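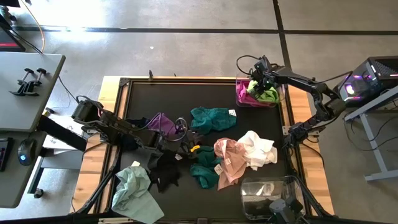

Three trials. That is the difference between the new method and the old one in the Skullemik report that half the people I work with have forwarded to me since Thursday. Out of 40 attempts at clearing a table of loose cloths into bins, the robot trained the ordinary way finished some number, and the robot trained the Skullemik way finished three more. The authors call this a clear improvement. I'd call it a decent afternoon.

I want to be fair to the Vollholm group, who wrote it. Cloth is miserable stuff to work with. A mug has a handle and a handle stays where you left it. A towel has four corners until you drop it, and then it has however many corners it feels like showing. Two arms picking up crumpled fabric and letting go of it over a bin is a real task, and people who laugh at it have never tried to get a gripper to take one layer and leave the next. The group also published their failures, or a good part of them, which puts them ahead of most of the field. So I have no quarrel with the hardware or the effort. My quarrel is with the sentence on the first page that says the method "teaches recovery."

The recipe, for those who haven't read it, goes like this. An operator drives the arms by hand and the whole thing is recorded. They gathered 960 of these demonstrations. Then somebody went through them and marked the ones where the operator fumbled and fixed it: missed a grasp and tried again, dragged two cloths up at once and shook one off, dropped something at the rim of the bin. They found 170 of those. The Skullemik trick is to show the fumbles to the network more often than their share of the data would suggest, so that the robot sees plenty of examples of things going wrong and being put right.

It's a sensible idea. It's also an old one, and the report admits that in a footnote. What would be new is evidence that it works for the reason given, and I went looking for that evidence and came back with very little.

Start with the score. A trial counts as a success if every cloth ends up in a bin before time runs out. Fine, but notice how much that throws away. A robot that picks each cloth cleanly on the first try gets a success. A robot that misses nine grasps in a row and then stumbles through gets the same success. If you claim your robot has learned to recover, the number you need is how often it slipped and how often it got out of trouble after slipping. That number isn't in the paper. The final score could go up because the robot recovers better, or because it fumbles less in the first place, or because it moves a bit faster and squeezes in more attempts. Those are three separate stories with one number between them.

I wrote to Anqi Duan, who handles questions about the report, and asked whether anyone had counted grasps. She answered the same day, which I appreciated. They hadn't, because the evaluation sheet only had a box for pass or fail, but the recordings are kept and it could be done. I hope somebody does it. I'd offer, except I have watched enough towels this year.

Then there is the marking. Who decides that a demonstration contains a recovery? According to the appendix it was one person, working from written rules that run to half a page. The rules say a recovery is "a visible correction following an unsuccessful grasp or release." Visible to whom? A good operator corrects constantly. Closing a little early, feeling that the pinch is wrong, opening and closing again, all of it in less time than it takes to say so. A nervous operator makes big, stagey corrections that anyone would mark. So the 170 may lean toward the work of the shakier hands, and the method may amount to showing the network more of those particular people. You could test that easily. Pull out 170 demonstrations by operator, ignoring the fumbles, and give them the same extra weight. Pull out another 170 at random and do it again. Neither comparison was run.

The random one bothers me most. Whenever you repeat a slice of your data you change the training, whatever is in the slice. It may act a bit like training longer, or it may do something stranger. Until you've repeated a boring slice and seen nothing happen, you can't say the interesting slice did it. I know training runs cost money. So do the robots that get bought on the strength of reports like this. 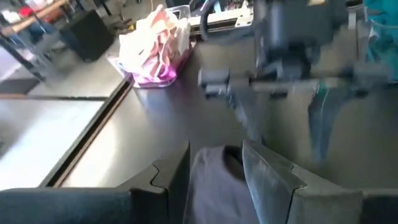

Seen from the left gripper: one cloth pinched between the fingers while the other arm holds another, with a filled bin beyond.

Moments like that are my other reason for doubting the headline. With two arms in play, the question of what counts as a mistake gets slippery. Say one gripper holds a cloth while the other carries a second one. Is the first arm waiting its turn, or is it stuck? A still won't tell you, and I'm not convinced the marking rules will either. They were plainly written with one arm in mind. They talk about "the gripper" all the way through. If the left hand hesitates for two seconds while the right one does its job, that could be good coordination or a policy that has lost its way, and the person with the half page of rules has to guess.

There's the matter of the bins too. I've been in labs where a clear plastic bin heaped with fabric was a success and labs where it was a failure because a sleeve hung over the rim. Vollholm counts a cloth as in if "the majority" of it is in. Majority by area? By weight? On a crumpled towel I wouldn't know how to judge either one. When the gap between methods is three trials, a couple of generous calls at the rim will make it or erase it, and the person making the calls knew which robot was running. Duan confirmed this as well. Again, it's common. I've done it myself and told myself I was being strict.

The usual defense is that everybody in this corner of robotics works with small numbers, and that you have to publish something. I hear it at every meeting. Åberg, the testing outfit that some of the bigger buyers now lean on, has been asking labs for blind scoring for a while, and the usual response is that it's impractical. It takes a sheet of cardboard and a colleague. One person starts the robot, another looks at the bin afterward, and the second person doesn't get told which version ran. If your lab is too small for two people, then your lab is also too small to say "clear improvement."

What makes me grumpier than usual about this one is where it's headed. Zivero, which sells sorting equipment to commercial laundries, has already put the word "recovery" into its sales deck for July, with a line crediting the Skullemik approach. A laundry manager reading that will take it to mean that when the machine drops a towel, it picks the towel up. She won't take it to mean that a network was shown a certain 170 recordings more often than the others and then did a little better on a pass or fail sheet filled in by its own makers. She shouldn't have to. That gap is supposed to be closed before anything reaches her.

I also don't love the choice of cloths. There's a nice mix of colors in the test, and the authors make something of it, saying the robot handles "diverse textiles." Color is the cheapest kind of variety going. A teal towel and a pink towel can behave exactly alike under a pair of hard fingers. What gives grippers trouble is thickness, slipperiness, stretch, and anything with a drawstring. The report lists no weights and no fabrics. It gives a table of colors.

Could the method be right anyway? Sure. My guess, and it's only that, is that extra practice on fumbles helps somewhat, and helps more when the pile is deep and the cloths are tangled up in each other. If I had the group's recordings and a free month I'd start with the grasp counts, then the random slice, then a second person marking the same 960 without seeing the first person's marks. If the two of them agree on most of the 170, I'd be a good deal friendlier. If they agree on half, there isn't a method yet, there's one person's taste.

Duan told me a longer version is being prepared and that the grasp counts "will probably" be in it. I'll read it when it comes. Until then I'd ask the people forwarding me the short version to look at the table on the fourth page before they look at the video, and to say out loud how many trials separate the two rows.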